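Pouring trials at Pitcombe: the Nordin fingers get their turn

I spent most of Wednesday in the back lab at Pitcombe, where the Bilimance team is comparing finger pads for its two-arm bench. If you missed my last note, they've been stuck on pouring drinks since July, and the plan is to pick one set of pads and one wrist camera before the fall. Coffee was on offer, so of course I went!

The test set is stuff you could find in any break room: ceramic mugs in maroon, black and white, a green soda, a cola, water, a coffee drink and a little yellow cup. I like that. Plenty of gripper tests use nice square blocks, and nobody I know drinks out of a block.
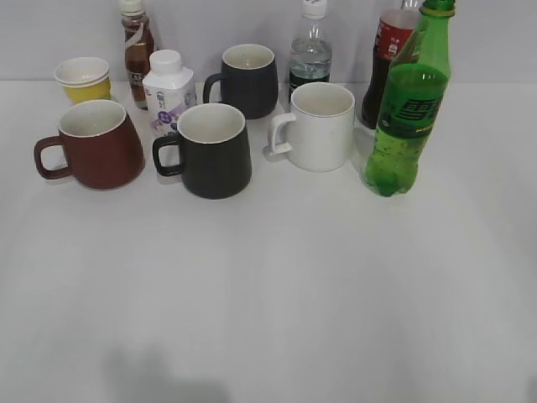 Two arms, one mug

Each arm has its own job. The right one takes a bottle by the body and tips it, and the left one goes to the mug. Sounds easy, but a soda bottle gets lighter and squishier as it empties, so a grip that's fine at the start can be way too much later on. The team has a budget of 300 pours per pad set, and the older pads (they call that set Laser, don't ask me why) are already through theirs.

I got to stand next to the bench for a run with the green bottle and the red mug, and I'll admit I held my breath a bit. The stream is thin, and the controller tilts the bottle slowly on purpose. One of the engineers told me they could go a lot quicker but they're tired of mopping.

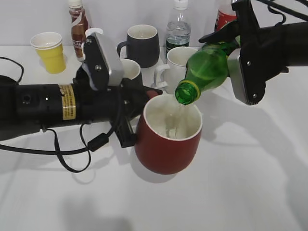 Wrist camera or fixed camera?

This was the part I came for. The fixed camera gets the whole table but loses things once the arms reach in. The wrist camera gets in close to the handle, right between the fingers, and it pays for that with blur whenever the arm is moving. I looked through a pile of wrist shots and on plenty of them I couldn't read a single label. 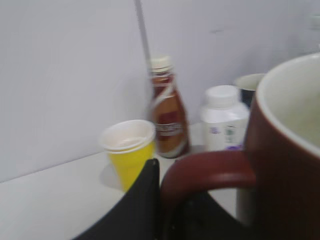 Wrist camera view, with the maroon mug's handle between the fingers.

The team's fix for now is to let the fixed camera choose the object and have the wrist camera take over for the last stretch. They've saved up to 2000 wrist shots to tune the switch, and I'm told the handover still gets confused when two mugs stand close together (same here, before breakfast).

The Nordin pads have 374 grasps logged so far, mugs and bottles together. My guess is they'll win on handles and it'll be close on bottles, but the team wouldn't bite when I said so. Next up is the same set of drinks with the lights turned down, and I've already asked if I can come back for that one.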